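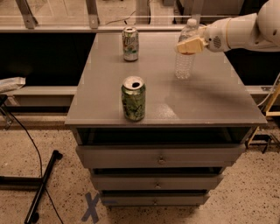
Two drinks cans and a plastic bottle on top of the grey drawers.

Bottles and cans: what are they made of, and where do they go next?

I drink far too much fizzy pop (don't tell my dentist), so I see a lot of cans. One wet afternoon in September I started wondering about them properly, and that's how this page came about. Grab a can and a bottle from your own recycling and you can follow along with me!

Let's start with cans

Most drinks cans are made of aluminium, a light, silvery metal. You can see the silver on the tops of the two cans in my picture, but the sides are covered up with printing. The green one at the front has a leafy sort of pattern all the way round it. The colours are printed on the outside of the metal, so if you could scrub off every bit of ink you'd find plain silver underneath.

Have a look at the hole you drink from. When you pull the ring up, the other end of it pushes down on a little flap, and the flap bends into the can. That's a lever, the same idea as a see-saw. You pull gently on the long end and the short end pushes really hard. Clever, for something you do without thinking while you're watching telly.

Cans are round for a good reason too. Fizzy drinks are full of gas, and the gas pushes outwards on the walls in every direction. If you put it in a square can with thin flat sides, the sides would bulge. A tube shares the push out evenly, so the metal can be very thin and still be strong. Look at the bottom of your can as well and you'll find it curves upwards like a little dome. Same trick!

Now the bottle

Clear drinks bottles are usually made from a plastic called PET, which is short for polyethylene terephthalate. (I practised saying that for a whole bus ride to Medve and I still get stuck in the middle.) It starts off as a small, thick tube with the screw part for the cap already finished. The tube is warmed until it goes stretchy, then it's popped inside a mould and air is blown in, a bit like blowing up a balloon inside a box. Out comes a bottle.

See the ridges round the lower half of the one in my picture? Ridges like those make thin plastic stiffer. Try it with a sheet of paper. Hold it flat by one edge and it flops. Fold it backwards and forwards like a fan and suddenly it can hold up a pencil.

What happens when they're empty?

Where I live, in Zultley, cans and bottles go in the same bin, and a lorry takes them to the sorting centre at Betedus. I went on a visit once and it was SO noisy. Big magnets pull out the steel tins, but aluminium doesn't stick to a magnet, so it needs a different machine, one that makes the cans jump off the end of the belt into their own heap. Our guide said some 2,000 cans can go past in the time it takes to eat a sandwich. She must be a slow eater, or it's a very fast belt.

After that the cans are squashed, shredded and melted, and the metal can be rolled out flat to make new cans. The bottles are chopped into flakes and washed. Flakes can be turned into new bottles, or spun into fluffy threads for fleeces and the stuffing in sleeping bags.

Have a go yourself

Take a fridge magnet round the kitchen (ask first!) and test 7 metal things. Write down which ones stick. Then rinse out your empties and check the rules for your own bins, as some places want the caps left on and some don't. Mind your fingers near the hole in a can, the edge can be sharp.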